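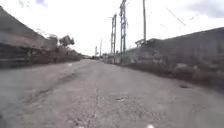 Zoia Sirko walks faster than I do, and she talks the whole way. I'd asked her for an hour on the old road between Flakodham and Jellwood, and by the time I'd got my notebook open she was already well ahead of me, telling me over her shoulder about concrete.

"People think a road is just a road," she said. "I've walked this one for years and I still find bits of it I'd swear were new."

She grew up at the Jellwood end and moved back after a long spell in Brummont. These days she keeps a log of the road's surface — cracks, holes, patches, the lot — and sends it to the county every July. The last one had 636 entries. I asked if anyone reads it.

"Rhun does," she said, and laughed.

That would be Rhun Parry, who used to work on road repairs and now mostly gets phone calls from Zoia. I rang him that evening and he was very cheerful about it. "She'll call me at seven in the morning over a crack," he told me. "And I'll say, Zoia, how long is it, and she'll know! She'll have paced it out."

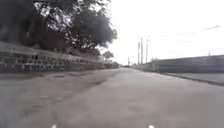
What I really wanted to know was how she tells a bad crack from one you can leave alone. They all look the same to me, I'm afraid.

"A long thin one down the middle, I'll keep an eye on that but I won't lose sleep," she said. "When it starts to branch, that's different. Then you've got pieces, and pieces come loose, and somebody on a bike finds out about it." She also worries about the edges, where the pavement runs into the foot of the bank. Potholes there get ignored, she says, because drivers keep to the middle and never feel them.

And the patches? She made a face. Some of them are older than her log and she has no idea who laid them. Rhun had more to say on that one. "We'd get enough material for half the job," he said, "so you did the worst half. Then five years later the other half was the worst half." He put in 60 patches one summer, between here and the Gape turnoff, and he says he could still find most of them.
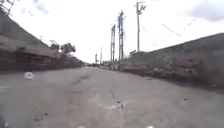 I asked Zoia if she'd like to see the whole thing torn up and done over. She took a while to answer, the only quiet stretch of the hour.

"My neighbors would," she said. "They signed for it, 1748 of them, from both towns. I signed too, so I can't complain. But I like reading it. You get to know where the trees are by what the road does near them, and I like the shade, and the old walls. I'd want them to leave the walls alone."

She has strong feelings about walls. Solid ones, ones with railings on top, block ones with a proper cap — she wants them all in the log, and Rhun has been trying to talk her out of it. "It's a road log," he said to me, twice.
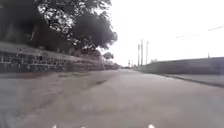

*The wall and the big tree beside the pavement, on the road to Jellwood.*

Before I left I asked what she'd be doing next. She wants to start on the Brummont road in the fall, if her knees are up to it, and she's hoping Rhun will come along and carry the tape. He told me he hadn't been asked yet. He also told me he'd already bought new boots.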